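Section 2. Setting Up Your Mixing Space

Welcome to the fun part of the Clostari Home Baking Guide! A good dough starts with a clear surface and a bowl you love using, and once your corner is ready you'll want to bake every weekend.

Before you begin

You will need a table, a plain light cover and one wide plastic mixing bowl. We are big fans of bright colors, as flour and dough show up beautifully against them.

Preparing the space

1. Take everything off the surface you plan to use – jars, mail, the fruit basket, all of it.

2. Wipe down the walls beside it and let them dry. Pale, smooth walls bounce light onto your work and show splashes right away.
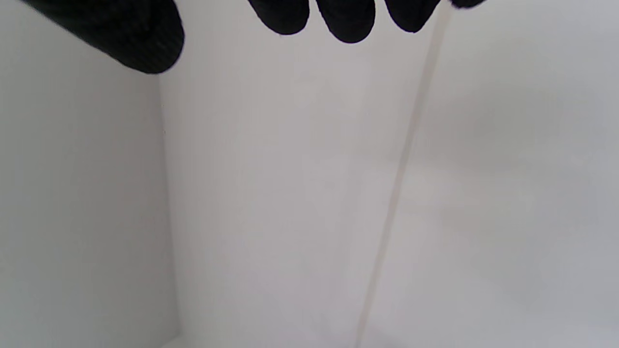 Do the corners too. Flour loves a corner, and it turns to paste the minute it meets a damp cloth, so brush first and wipe second.

3. Spread the cover and smooth it outward from the middle with your palms. A few soft folds are fine.

4. Set the bowl down empty, a little in from the front of the table, where both hands can get to it comfortably. Turn it once by the rim. It should move easily and sit flat when you let go.

CAUTION: Do not pour boiling water into a plastic bowl. Let it cool first.

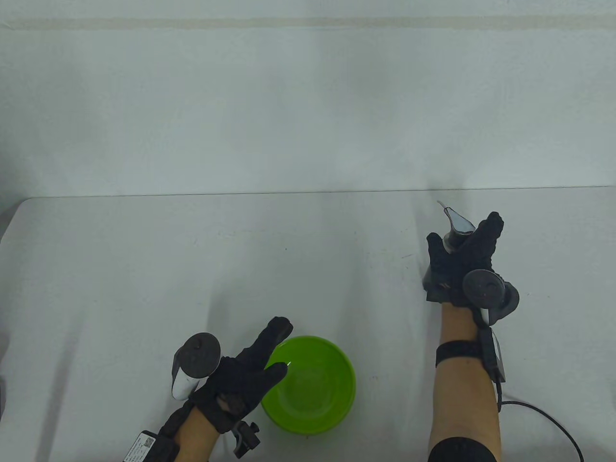

Checking the bowl

5. Tilt the bowl toward a window or lamp and look along the inside wall. Light scuffs near the rim are normal in a bowl that gets plenty of use. Replace a bowl that has a crack or a sharp edge.

6. Wash with warm water and a soft sponge, then dry with a clean towel. Skip the scouring pads – they dull the shine and give dough something to cling to.

7. Weigh in 454 grams of flour for the Bramier loaf, or 200 grams for a half batch. Make a well in the middle, and you're ready for Section 3!

NOTE: A rolled rim gives you a great grip when you tip the dough out. Hold it with one hand and steady the base with the other.

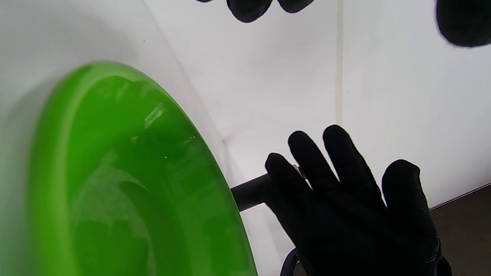

Reader tip from Yalçınkaya: I put a damp dish towel under my bowl before I start kneading, and it stays put even with a stiff rye dough. Wring the towel out well or the cover gets soaked.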